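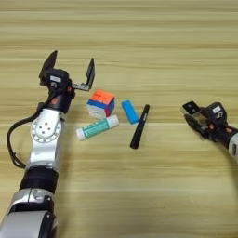

The spring open day at Lumbao Athletic started at 10 in the morning, and by then the line at the main gate went back past the bus stop. I took the 291 from the station and got off one stop early, so I came in behind the away end and had to walk the long way around. Members check in at the clubhouse, get a paper wristband, and wait for their group to be called. The furniture inside is plain, with pale tabletops in beige and tan, the streaks in the grain running side to side, and the dark benches I remember from my last visit have gone. Coffee was free until 11.

Our guide was Renato Dizon, who played left back for the reserves and now looks after match-day operations. He took us first to the Sileo Stand, which has been closed on one side since the storm. The roof panels are back on and the seats are being bolted down again. Capacity on that side will be 700 when it reopens, slightly lower than before, as the two front rows have been given up for wheelchair spaces and a wider walkway. Season ticket holders from those rows have first pick elsewhere in the stand.

The field looked better than it did on television against Eris. The penalty area at the north end has been reseeded and was roped off, so the children's shooting contest was moved to the training field behind the parking lot. Ilir Berisha, the head groundsman, told us the drains under that goalmouth were laid too shallow and will be dug up once the season ends. Until then the players warm up at the other end. 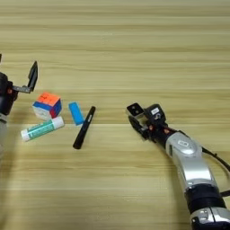
Members' Bulletin No. 205, page 3

After the field we went down the tunnel to the changing rooms. The home room has new hooks and a new floor, and the tactics board had been wiped clean before we got there. The away room is smaller and has one working shower out of line with the others — Dizon said it was on the list. The treatment room was shut, with two players in for work on hamstring injuries.

Mimoza Stan, who coaches the women's first team, gave a short talk in the press room. Her side is second in the table with a game in hand, and she would like to play more of its home games in the main stadium. At present most are at Arkar Park, where the floodlights are poor and late kickoffs are ruled out.
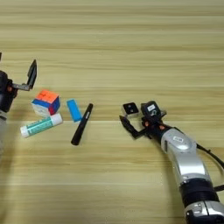
She was asked about the move several times and gave the same answer each time: the club has agreed to it for cup games, and league games depend on how the field holds up through the fall.

Lunch was pies or lentil soup. The first-team manager, Vilho Heiskanen, came in for the last part of the day and signed shirts, but took no questions on transfers. Benjie Salazar, the under-18 captain, ran the penalty contest and saved most of what came at him.
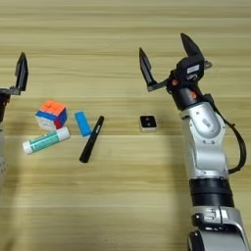 Five small objects on the tabletop. Open day, March.

The club shop stayed open until 4. Last year's away shirt was half price, in small sizes only. The next open day will be in the preseason, and members can sign up at the ticket office.

Last updated: March

Contact the Bulletin | © Lumbao Athletic Members' Association | Back to top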